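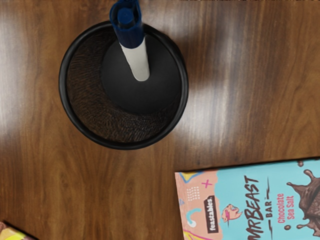

How long should you leave a sourdough starter in the fridge between bakes? I leave mine for 11 days at most, then feed it whether I'm baking or not.

I've kept the same starter since I moved to Clargate. It gets equal weights of flour and water, and I switched from white to wholemeal in June. The colour is greyer now and it rises faster. The loaf I bake most uses 800 grams of flour, which fills my big tin with a bit left over for a roll.
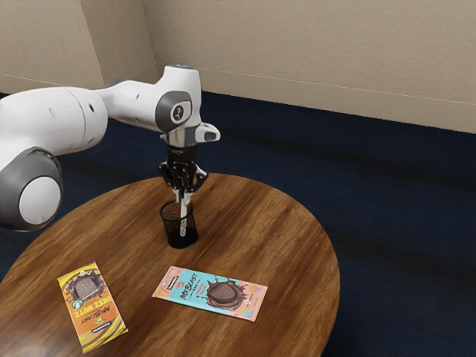

The oven is the harder part. Mine runs cool at the back, so I turn the tin after 15 minutes and drop the heat then. Zainab Bashir, who lent me her tin, bakes hers without turning it and gets a darker crust on one side, which she likes.

I've tried three flours this year. The one from the mill at Eltberg made the best crumb but it needs more water than I'm used to, and the dough stuck to everything. I'll have another go with it when the weather cools down. Next bake is a rye, with caraway if I can find the jar.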